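Asbridge Residents' Board > Shared Facilities > Common Room and Supplies

Topic: Sorting table, common room: proposed arrangement of household items

Facilities_Desk
Posted 2019-06-06

Residents and members of staff are informed that the supply cabinet in the common room is to be emptied and reorganized before the end of July. The contents have been accumulating without any record since the Wollow annex was closed, and the Facilities Desk has received repeated requests for a clear rule on what may be kept there.

Items are being set out in stages on the felt-covered table so that each may be assigned to one of the following places: the tool drawer, the cleaning shelf, the pantry shelf, or lost property.

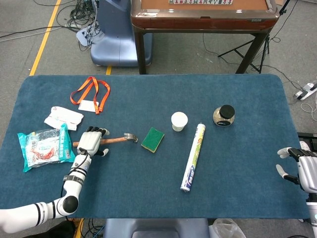 Sorting table, first group. Comments are invited in this thread.

The proposed assignments are as follows. Hammer: tool drawer. Sponge: cleaning shelf. Paper cup, wrap roll and the jar with the black lid: pantry shelf. Orange lanyard with card holder: lost property. The bag at the left and the white paper package are to be decided after comment.

Replies should be limited to the matter of storage. Complaints concerning the cabinet lock should be submitted separately on Form 15.

mdelacourt_4B
I support the proposal in general. I would ask that the hammer not be placed in the tool drawer in its present condition. I do not mean the condition of the hammer, I mean the condition of the drawer. The runner on the left side has been detached since the winter and the drawer drops when anything heavy is put toward the front.

Facilities_Desk
The drawer has been noted. A replacement runner has been requested from Schwerdtfeger and will be fitted before any tools are returned.

Hallway_East
With respect, I must disagree with the assignment of the hammer. A claw hammer is the one tool that residents borrow on a regular basis, for picture hooks and the like. If it is kept in the locked drawer, every request must pass through the desk, which closes at 4. I would prefer a hook on the inside of the cabinet door.

mdelacourt_4B
A hook on the door was tried previously. The door would not close flush and the hinge had to be reset.

Hallway_East
The previous hook was mounted at the wrong height. It was level with the middle shelf. A hook mounted below the bottom shelf would present no such difficulty.

Afonso Carrilho
Good afternoon. I write on behalf of the kitchen users. We have no objection to the wrap being stored on the pantry shelf, but the roll is long and the shelf is shallow. It would have to lie at an angle, and the last one we stored in that way rolled out each time the door was opened. May I suggest that it stand upright in the corner behind the paper towels.

As to the sponge, our position is that an open sponge should not be stored at all. It should be put to use at the sink or discarded. The cleaning shelf should hold sealed packets only.

r_osterhaus
I second Mr. Carrilho on the sponge.

Facilities_Desk
The point regarding the sponge is accepted. Sponges without a packet will be placed at the sink. The list will be amended accordingly.

Regarding the wrap, the pantry shelf will be measured and the result posted here.

Zodance_Office
This office uses the common room in the evenings and has an interest in the lanyard. Ours are also orange, and we issued more than 600 of them last season. If the card in the holder bears our name, kindly return it to our mailbox and do not place it in lost property, where items are disposed of after 15 days.

Facilities_Desk
The card will be checked at the desk. If it belongs to a registered group, it will be returned to that group directly. The holding period for all other items remains at 15 days.

Hallway_East
May I return to the matter of the hammer. The table itself is the best argument for leaving it accessible. When the items are laid out in the open, any resident can see what the building has and take what is needed. Once they are behind a locked door, people will purchase their own, and in time those will be left in the cabinet as well, as has happened before.

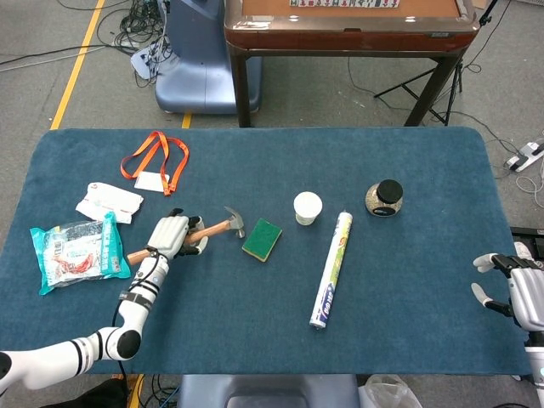

I would therefore request that the locked drawer be reserved for blades and for anything with a cord, and that hand tools be kept on the hook or in an open tray. A sign-out sheet could be attached to the side of the cabinet. I am willing to prepare the sheet.

mdelacourt_4B
I have no objection to an open tray. I maintain my objection to the hook.

r_osterhaus
What is to be done about the food? The bag and the jar should be considered together. I do not think it is proper for opened food to go back on a shared shelf without a name and a date. I cannot tell whether either one has been opened, and I would ask the desk to confirm.

Afonso Carrilho
The kitchen rule already covers this. Anything opened must carry a label with the name of the owner. Labels are in the drawer under the microwave. If no owner comes forward for the jar, we would ask that it be removed.

Facilities_Desk
The bag and the jar will be inspected at the desk. Sealed food will be placed on the pantry shelf. Opened food without a label will be discarded in accordance with the kitchen rule. The white paper package will be held at the desk until claimed.

On the hammer, the desk proposes an open tray on the lowest shelf with a sign-out sheet, on a trial basis until the end of July. Hallway_East is requested to submit the sheet for approval.

Hallway_East
Agreed. The sheet will be delivered to the desk. I would still like the hook to be reconsidered after the trial.

r_osterhaus
Will the second group include the light bulbs? There are several boxes of them behind the folding chairs.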